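The Rack That Ate the Side Table

Is there any household object that has been solved as many times as the magazine rack? I have owned four. The first was a canvas sling between two wooden legs, and it swallowed whatever went into it for the better part of a decade. The second hung on the wall until the wall objected. The third was a basket. The fourth I will come to.

The trade would like us to believe the problem is one of design. Fama, whose autumn catalogue reached me last October, lists racks under a heading of their own and promises that each will "bring your reading back into view". Mine was in view already. It was in view on the stairs, the windowsill and the edge of the bath. What I wanted was for someone to tell me why I still had it.

Ruoxi Su has an answer, though she charges for it. She has been sorting other people's paper in Flaltatham for long enough to have stopped being shocked, and her record for one house is 3,648 magazines, most of them weeklies and a good many still in their wrappers. "People think they're keeping articles," she told me. "They're keeping the intention to read articles."

I was ready to find this irritating. It is the sort of line that gets printed on a tea towel. But she then asked me to name one piece from the pile on my own side table, any piece at all, and I could manage only a recipe for leeks.

Her method is plain enough. Everything goes on a table, and it has to be a table, as the floor lets you kneel among the pages and start reading. You lift each magazine by its spine, look at the cover, and decide. No opening. If the cover brings nothing back, it goes. If it does, it stands in the rack until the end of the month, when the rack is emptied, whatever is in it. 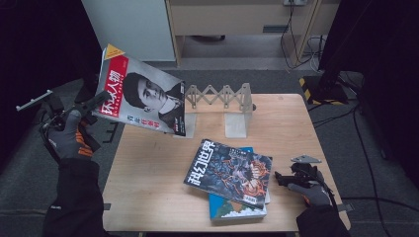

The end-of-month rule is where I part company with her. A monthly arrives, sits for three weeks under something else, and has a few days left to live. Su says that is how long it gets read for anyway. I suspect she's right about most titles and wrong about the ones people care for, and a rule that can't tell the two apart seems to me to be a rule for the convenience of the recycling lorry.

Mbali Nkosi takes the opposite view, and has the shelves to prove it. She collects news and biography magazines in languages she partly reads, and she picks them for the faces on the front. Her flat holds 1,753 issues, all catalogued in a school exercise book. She regards the rack in any form as a halfway house for people who can't decide. "Shelve it or bin it," she said. "Why would you leave it standing about?"

She has a point about the standing about. Magazines are floppy. Put one upright with nothing on either side and by the weekend it has slumped, and a slumped magazine keeps its curl for good. Thick ones cope. Thin ones, with a stapled spine, fold over like washing.

Which brings me to the fourth rack, a concertina thing in metal from Mwaipopo that cost me £50. It pulls out when you have a lot and pushes in when you have a little, and this is supposed to encourage restraint. In my house it has only ever gone one way. I bought it on a promise of over 20 issues held upright, and I can report that it does this for the big glossy monthlies and is hopeless with anything slimmer. It also pinches fingers. The smaller Rirnora model, which Su prefers, has stiffer joints and I'm told pinches less, but it looked to me like the same idea at a higher price.

I did try the spine-and-cover business, for a fortnight. The side table was cleared by the second evening. I threw out two years of a gardening title I had believed I was fond of, and haven't missed a page. I also threw out the leeks, and had to ring my sister, who keeps everything, in heaps, on the floor of the spare room, and who found the right issue while I was still on the line.

Nkosi has since offered me a length of shelf. Su has offered me a second visit at the same rate. The rack is pulled out to its full width again, and there are three magazines lying flat beside it.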